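Home Features Materials Archive Subscribe

Search this site Go

The Rub Count: How Upholstery Fabric Wears, and What the Numbers on the Swatch Mean

By Magdalini Vlachopoulos

14 shares 3 comments

Upholstery fabric is sold on color and feel and returned on wear. The two sets of properties have little to do with each other. A fabric can be soft, handsome and well priced and still form pills on the front edge of a seat before its first winter is over. Most of what decides the outcome is fixed at the mill, in the fiber, the yarn and the weave, and some of it is printed on the back of the swatch in a form few buyers read.

The figure most often printed is an abrasion rating. Two methods are in common use. In the Wyzenbeek test, strips of fabric are held under tension while a curved surface covered in cotton duck or wire screen moves back and forth over them. One pass forward and one pass back is a double rub. In the Martindale test, a round sample is rubbed against worsted wool in a figure that shifts direction as it goes, so the yarns are loaded from all sides. Results are given in cycles. The two numbers cannot be converted into each other, although sales sheets sometimes try. A fabric may do well in one and poorly in the other, depending on whether its weak direction happens to be the one being rubbed.

Both tests measure the same general event, the breaking of yarns or a visible change in surface. Neither was designed to predict service life in years. A seat in a house is not rubbed evenly. It is loaded at the front edge, twisted under the heel of the hand when someone stands up, and dragged across by denim seams and belt hardware. It also carries grit, which works into the weave and cuts fiber from the inside each time the cushion flexes.

Rosario Zuccaro ran the test room at the Gunora mill and kept worn cushion covers beside the lab samples that matched them. The lab samples failed in a tidy circle. The covers failed along the welt and at the two front corners, often with the middle of the seat still in fair condition. Zuccaro's practice was to cut a strip from the corner of each returned cover and look at the yarn ends under low magnification. Clean breaks pointed to cutting by grit or hardware. Frayed, brush-like ends pointed to ordinary flat abrasion.

Pilling is a separate matter and has a separate test. A pill forms when loose fiber ends work up to the surface, tangle, and stay anchored by the few fibers still held in the yarn. With wool, the anchor fibers are weak and the pills tend to drop off. With polyester, the anchor fibers are strong and the pills stay. Blends of the two are a frequent source of complaints, as the weaker fiber supplies the fuzz and the stronger one holds it in place. Samples are tumbled or rubbed for a set number of cycles and graded by eye against reference photographs on a scale of 1 to 5, where 5 shows no change. A grade of 4 is a reasonable minimum for a seat in daily use. Grades are often left off retail swatches and usually have to be requested.

Yarn construction matters as much as fiber. Long staple and filament yarns have fewer loose ends. A higher twist binds the ends more tightly and gives a harder hand. Chenille has a pile held between core yarns and loses that pile if the core is not locked, commonly with a low-melt thread that is heat set after weaving. Bouclé has loops that catch. A flat plain weave in a mid-weight yarn catches on very little, and mixed shades within the yarn hide early change better than a solid color does. 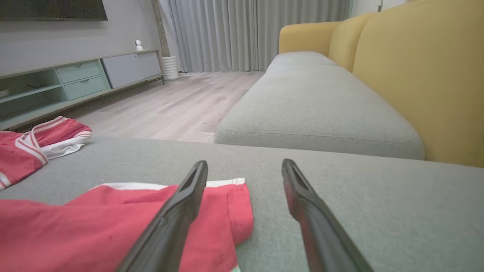
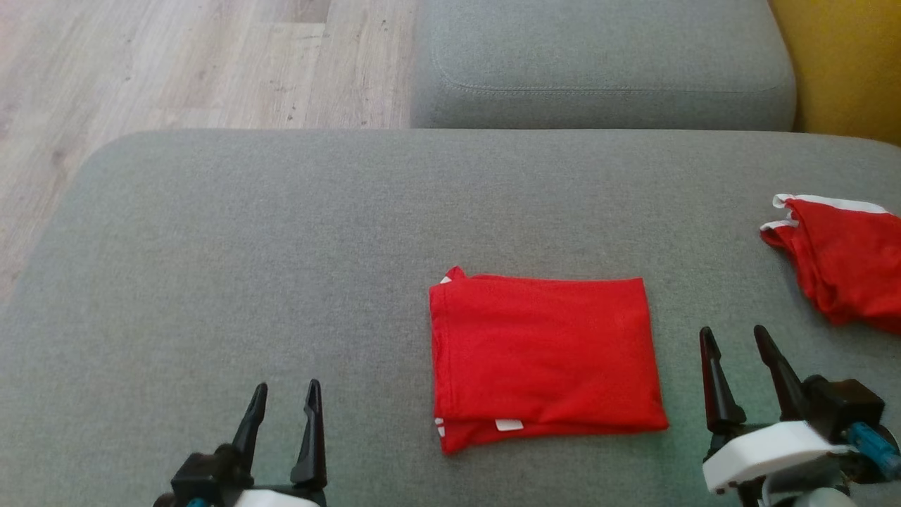
Light gray fabric with a fine woven surface, in use on a sofa seat.

Gøran Strömberg disagrees with much of the above and wrote to say that the trade puts too much weight on fiber and too little on the cushion underneath. A cover over a core that has lost height, in his account, is slack, and a slack cover moves against itself and against the deck cloth every time the seat is used. He would have buyers ask for foam density before they ask for a rub count, and he considers any seat cover judged apart from its filling to be only half tested.

The point is supported by what the upholsterers see. Foam density is given in pounds per cubic foot and is often confused with firmness, which is a different measurement. Density describes how much material is present. Firmness describes the force needed to press the foam to a given fraction of its height. A firm foam of low density feels good in the showroom and loses height quickly. Once the core has shrunk, the cover wrinkles, and the high side of each wrinkle takes the wear.

At the Zoltholm workshop, replacement cores are cut slightly larger than the cover so that the fabric is held under light tension from the first day. Amedeo Greco, who cuts them, allows more on depth than on width. The front edge is where tension is lost first, and extra depth keeps the fabric tight over it. A wrap of polyester batting goes between core and cover to let the fabric slide a little without grinding on cut foam.

Light is the other slow cause of failure. Sunlight through window glass still carries enough energy to break down dye and fiber. Colorfastness to light is reported in hours of exposure under a xenon lamp or as a grade on a blue wool scale. Cotton and silk lose strength as well as color. Solution-dyed acrylic and polyester, in which the pigment is mixed into the polymer before the fiber is formed, hold their color longest. The Seixas range is made this way and is sold for sunrooms, with a somewhat dry hand as the trade-off.

Cleaning codes are the last item on the swatch. W means water-based cleaner only, S means solvent only, WS allows either, and X means vacuum only. The code covers the face fabric and its finish. It does not cover the backing, and an acrylic backing softened by solvent can separate from the cloth without any mark on the front. Regular vacuuming with a soft brush head does more for seat life than any spray, as it takes out grit before it settles. Loose seat cushions should be turned and traded left for right every 2 months.

Sunita Sengar, who buys cloth for the Flunutitz chain, asks suppliers for a full meter of each candidate fabric in place of a swatch. She pins it over a chair in the office and leaves it through November, when heavy coats come in. The fabrics with a problem generally show it at the front corners before the month is over. She records pilling grade, seam slippage and any change in shade, and keeps the pieces on file with the supplier's lab sheet stapled to the selvage.

Seam slippage is worth a request of its own. It is the distance the yarns pull away from a stitched seam under load, and it is the usual reason a loosely woven cover opens at the back corner while the cloth itself is sound. A tighter weave, a wider seam allowance or a knit backing will reduce it. A shorter stitch will not always help, since each needle hole adds a weak point along the line.

Share Print 3 comments

Previous Next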